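Chapter 4
Planning and Budgeting for Handling Equipment

Learning objectives

After studying this chapter, the reader should be able to:
prepare a written statement of need before contacting suppliers;
separate the purchase price of a gripper from the cost of owning it;
estimate the staff time and floor space that a handling project requires;
judge competing quotations on equal terms.

Opening case: Rurnthorpe

When the packing department at Rurnthorpe first asked for automated handling equipment, the request filled less than a page. It named a robot arm, gave a price from a catalog, and asked for approval before the end of October. Lies Bakker, who managed the equipment budget, returned it unsigned. The price was acceptable. What she could not find was any account of the items to be handled, the boxes they would go into, or the people who would run the work.

The second request took longer to write. Bram Van Damme and Bilal Zein listed 271 products packed by hand and sorted them by shape, weight, and surface. Cartons with flat sides formed the largest group. Tubes and soft packs formed a smaller group, but they accounted for most of the difficulties reported by packing staff. The revised request asked for hand-held grippers first, so that the department could study picking and placing at an ordinary table, and moved the purchase of an arm to a later budget year.

Two suppliers, Brovo and Van Acker, were invited to quote. Their totals were close. Brovo included spare finger pads and training in its price, while Van Acker listed both as options. Only after the quotations were set out line by line — delivery, mounting, training, spares, yearly service — could the department compare them fairly.

4.1 The purchase price and the full cost

The price on a quotation is the easiest figure to obtain and often the least useful. A sound budget also covers the tables and storage the work will occupy, the hours of the staff assigned to it, the replacement of worn parts, and the goods and packaging set aside for trials. These last items are inexpensive, but they are frequently left out and must then be paid for from another account.

Staff time deserves a separate line. A hand-held gripper does no work without an operator, and each operator needs room to stand, reach, and set down materials. Planners should visit the intended work area before fixing the number of units to be ordered. Figure 4.1 shows handling work under way in an office setting, with a divided carton as the container. 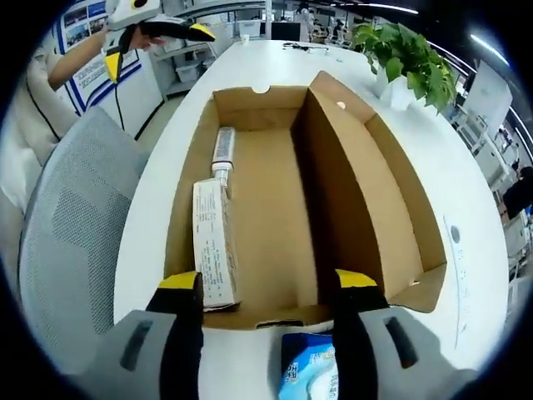

Figure 4.1 Hand-held gripper at an open cardboard box with a lengthwise divider. A carton and a tube lie in the left compartment; the right compartment is empty.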